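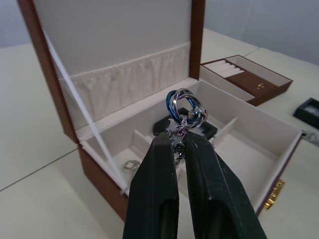 Chain and linked rings held at the fingertips.

Flollemov Outbound Mobility Program
Progress report to the Levchenko Fund, period ending June
Prepared by Orestis Tsoukalas, program office

1. Placements
Sixteen students completed a semester at a partner university in this period. Two others withdrew before departure, one for medical reasons and one after a visa refusal. Their travel grants were returned to the program account and will be carried forward.

2. Housing
The housing form used by Arus asked for preferences but did not record whether a student had a confirmed room. It now has a separate field for confirmation, filled in by the host office. Students without an entry four weeks before travel are contacted by phone. Arus still assigns rooms by its own system and we have no access to it.

3. Credit transfer
Transcripts from Arus arrived on schedule. Transcripts from Flosurano were late, and four students registered for the next term with provisional credit. The delay was traced to a course code mismatch in the engineering faculty. A revised code table has been sent to Flosurano for approval.

4. Spending
Each student received a travel grant of $2,000. Insurance and orientation costs came in under budget. Visa fees went over by $1,804 after a change in processing charges. We request permission to cover this amount from the orientation line.

5. Next period
Applications for the spring intake are open. Interviews will be held online, with later slots for applicants who work during the day. The return survey has been shortened and will go out once all grades are posted.

Open item: signed renewal of the Flosurano agreement.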